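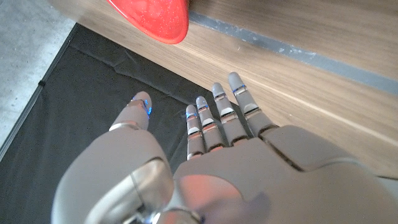 ziver
light gray with a bit of blue in it, matte, yes. I'd do the whole shelf unit that way and keep silver for the thin trim only. Blue lights small. Don't go strip lighting everywhere or it's a gaming cafe

plavolitz_49
Disagree on matte. Did our den shelves matte in February and every fingerprint shows, esp near the door pulls. Satin wipes down. Matte you just smear it around

ziver
what paint tho

plavolitz_49
Drirex, the cabinet one. 2 coats

ziver
how long did you let it cure? mine was tacky for weeks, wiped it too early and got shiny patches. After that no trouble. Light gray hides dust way better than the black I had before

na1314
OP here, thanks both. Leaning gray shelves, dark wall behind, silver edging where the boards meet. Wall is already charcoal so thats free. Still stuck on the lights – the blue or just warm white?

plavolitz_49
Warm white. Blue at night is awful to read by

ziver
they're accents, you don't read by them. Little blue ones at the front ends of the shelves, lamp for reading. Done

drift208
Have both on mine, separate switches. Blue gets used when a movie's on, otherwise off. Pure electric blue does make a bluish gray look colder though, so paint a scrap board and hold it up to the lights before you buy a gallon. I didnt and the left side of my room looks like a dentist

na1314
ok scrap board tonight. Any opinion on real metal edging vs the stick on stuff?

ziver
Real. Stick on lifts at the corners

plavolitz_49
Stick on is fine if you degrease first. Mine hasnt moved. And it's a quarter of the price

drift208
round the corners over first whichever you get – sand them a little, paint chips off sharp ones

na1314
Will do. Going satin on the shelf tops, matte on the sides, sorry ziver. Will post the scrap board when its dry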